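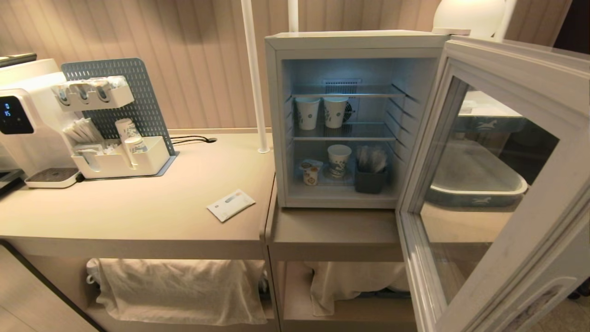

Fridge doors, one correction at a time

I spent a morning in September at the Vindham lab watching an arm work on a mini fridge, and I had more fun than I expected! The group has a new result out on what they call Plillard, a training method where the robot learns from short corrections on top of full demonstrations. You let it try, you nudge it when it drifts, and only the nudge gets extra weight.
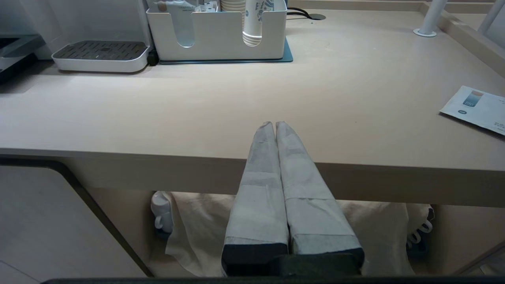
The base set was 3,036 demonstrations, collected with the Barrientos team across 14 kitchen and coffee-counter tasks. Then came 10 corrections per task (I kept asking if I'd heard that right). Doors were the part I cared about, as glass has always given the older Brodudley policy trouble. The group says the new one does better on 12 of the tasks and worse on 2, both of them with soft packets.
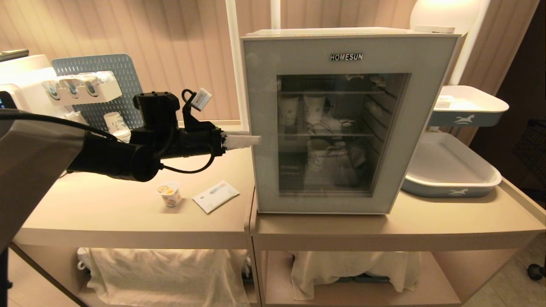
They're pretty open about the weak spots, too. Everything so far was trained and tested on the same style of counter, so a new room is the next thing to try. The code should be up this fall, and I'll post a link when I have it.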